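Tanui Course 14: Good Practice in Household Handling Tasks
Handout for Unit 2 – Preparing and recording with hand-held grippers
Last updated: May 17, 2026 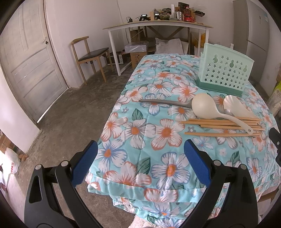

1. Before the first grasp

Open the fingers fully before approaching soft goods. A folded quilt has no fixed edge, so take the grasp point from the outermost fold and write it on the task sheet. Check the pads for lint and the finger screws for play.

Items resting on bedding (a ladle, a spoon, chopsticks, a utensil holder) count as loose load. The task sheet must state whether they are moved first or left in place. If the sheet is silent, stop and ask – do not decide at the bench.

2. Room rules

Leave furniture and stored goods as found. Keep the walking path clear for the operator. Doors stay closed during a run.

3. Records

Log each run in Oltard under the room code. A session has at most 28 runs; a failed grasp is logged as a run and is never deleted. Pads are replaced after 42 sessions.

4. Reading for August

Juromora house rules, sections on soft goods and mixed loads. Bring a completed task sheet.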